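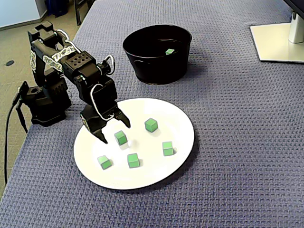 The small arm over its plate of green cubes, with one in the bucket.

I had a spreadsheet before I had a table to put a robot on. It had one line in it, and the line said "arm". I thought I was most of the way there.

That was back in January, when our little teaching workshop in Bedmont finally got the nod to spend money on automation gear. Nothing grand. We run evening classes in fixing and making things, and people kept asking for something with motors in it. I'd priced a desktop arm with servo joints and a two-fingered gripper, the sort that clamps to the edge of a table and picks up small things, and I went along to my first planning meeting feeling very pleased with myself.

Kirstin Moncrieff, who looks after our books, read my one line and asked what it was going to stand on.

I laughed. She didn't! She wanted to know which table, how deep, how thick at the edge, where the nearest power was and who was going to trip over the cord. I went home with a tape measure and a much longer spreadsheet, and I've been a bore about this ever since. So if you're about to buy a small arm for a school, a shed or a back office, pull up a chair.

Start with the edge of the table

Most of the little arms hang on with a clamp, and every clamp has an opinion about tabletops. I measured 9 tables and benches around our building (yes, all of them, with a coffee in the other hand) and only 5 had an edge I'd trust. The rest had a lip, a metal rail or a drawer right where the jaw needed to go. One of them looked perfect until I leaned on it and the whole thing swayed like a ferry.

You also want to know how high the base will sit. If the arm comes up a bit short for your work, you can lift it on blocks, but then your reach changes, and so does the clamp, and you may be off to the hardware store again. Work it out on paper first. I used a cardboard cut-out of the base and a length of string for the reach, and the string taught me more than the product page did. Half of what I'd planned to put on the table was going to be too far away.

Then there's the cover. I'd never have thought to budget for cloth, but a bare shiny bench throws light back at you, and small parts skate off it when they're bumped. A plain woven cloth in a dull colour is cheap and makes everything on top easier to see. Buy more than you think you need and hem it, or you'll be picking threads out of the joints all winter.

The money nobody puts in the first draft

Okay, cables. My friend Yao-tsung Kao has set up a few of these for a training room at Namola, and when I rang him for advice he talked about cables for so long that my tea went cold. On this kind of arm the leads run from joint to joint on the outside, and they need slack to let everything bend. Too tight and you'll strain a plug. Too loose and they'll catch on whatever's nearby. His rule is to order spares of every length on the same day you order the arm, and to put them in a labelled bag that isn't allowed to leave the room.

He's the same about servos. I asked him whether I could get away without a spare and there was a silence on the line. So I've got two down in the budget now, one of each size, plus a second set of fingertips. Fingertips wear, and people like to swap them, and if there's a beginner anywhere near the thing you'll be glad of them.

My rule of thumb (and it is only mine) is to write down the price of the arm and then add the same again for everything that isn't the arm. Kirstin made me test it. I had $100 pencilled in for "bits", and when I listed the bits properly, with the power strip, the clamp pads, the cloth, the spare leads, a decent set of small screwdrivers and shipping, it came to $177 before I'd even got to the servos. She was very gracious about it. She did circle the number, though.

And don't forget the screen. We already had a monitor kicking around, so I put down zero for that line, but the stand takes up a fair patch of tabletop and it'll be in the corner of your workspace forever. If you've got a deep bench, fine. If you haven't, price a wall bracket.

Go cheap on the things it picks up

You can spend a silly amount on practice objects. There are kits! They come in foam! I very nearly bought one, and then Kedir Admasu, who teaches the Tuesday-ish beginners (his timetable is a moving target), talked me down to a plate, a bucket and a handful of little cubes.

It's a lovely first job, when you think about it. The cubes are all the same size, a white plate gives you a clean background for a light green block, and the bucket has a rim the arm has to get up and over. You can make it easier by spreading the cubes out or harder by pushing them together. When somebody's ready for more, swap the plate for a tray, or change the cubes for something awkward out of the recycling. The whole lot can come from a kitchen drawer and a craft shop, and if a piece goes missing you won't lose sleep.

Do check the size of the cubes against the opening of the gripper before you buy a big bag of them. I'm not going to tell you how I learned that one, but if anyone would like some oversized foam dice, get in touch.

Ask about hours as well as dollars

The line I'm still arguing with myself over is time. Vsevolod Hladun at Chou, the supplier we ended up choosing, was good and blunt about it. He asked who was going to set the arm up, who'd do it again when something came loose, and whether either of those people was being paid. I'd written "me" beside both. He suggested I put a figure next to my own name even if I never claimed it, so that whoever takes over can see what the job is worth. Kirstin liked that enormously.

We also got a quote from Nurnulden for a bigger, flashier arm, and I'll admit I kept that tab open for weeks. It would've needed its own bench and a proper guard, and there went the budget for spares. Maybe next year. Hok-lam Chiang, who's been coming to our classes longer than I've been running them, wants us to buy a second small one before we even think about a large one, so that two people can work side by side. He's probably right, and he's drawn me a floor plan to prove it, with the power outlets marked in red pencil.

The spreadsheet's up to its third tab now. If you want a copy, drop by on a class night and bring a memory stick. I'll be the one under the table with the tape measure.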